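Last updated: December
4 minute read

We started looking for childcare when our daughter was five months old, and we were already late. The nursery nearest us, on Wedgate, had a list that ran into the following year. The woman on the phone was polite and told us to put our name down anyway, which we did, along with four others.

Irja Kinnunen, who was in my antenatal group, had gone with a childminder and suggested I ring hers. I'd had an idea that childminders were for school pick-ups. Hers took three under-fives at a time and charged less for the same hours, with lunch included. She had no space either, but she gave me two numbers, and the second was Mrs Pitkänen on Drukgate.

We visited twice, once in the morning and once at 11 when the children were having a snack. I'd recommend going a second time. On the first visit I asked about naps and fees and forgot everything else. On the second I just sat on the floor and watched. One boy was posting lids through a slot in a box and kept at it until we left. She didn't interrupt him or try to make it into a lesson, and I liked that.

Settling in took three weeks. The first week was an hour at a time with me in the room, the second an hour without me, and the third we built up to a full morning. She cried at the door for most of it. Mrs Pitkänen sent a message each time she'd stopped, usually before I'd reached the bus stop.
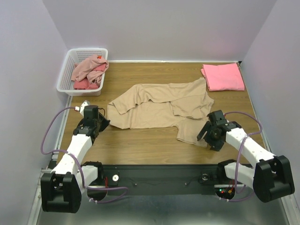
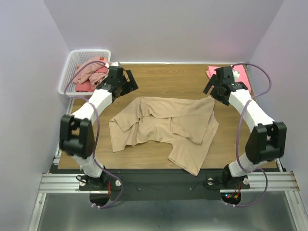
What to pack was the part I got wrong. I sent one change of clothes on the first full day and she came home in somebody else's trousers. Now it's two full changes, plus a spare pair of socks, and everything has a name in it. I used a laundry pen. Toivo Saarela at work swears by the iron-on labels, but I've never got round to ordering them.

Paying was less simple than I'd hoped. We paid a deposit of 500, which comes off the last month, and after that it's monthly in advance. Bank holidays are charged and her own holidays aren't. Read that bit of the contract before you sign, as the other places we looked at did it the other way round. She also wants four weeks' notice for any change of days.

She's been there since spring and goes three days a week. She has a friend called Elsie and a strong opinion about which cup is hers. The drop-offs are fine now, apart from after a holiday, when we lose a day or two.

The nursery rang last month to say they had a place from January. I asked for a day to think about it and then said no thank you. We'll have to look again when she's three, and I've put a note in the calendar to start ringing round in the summer.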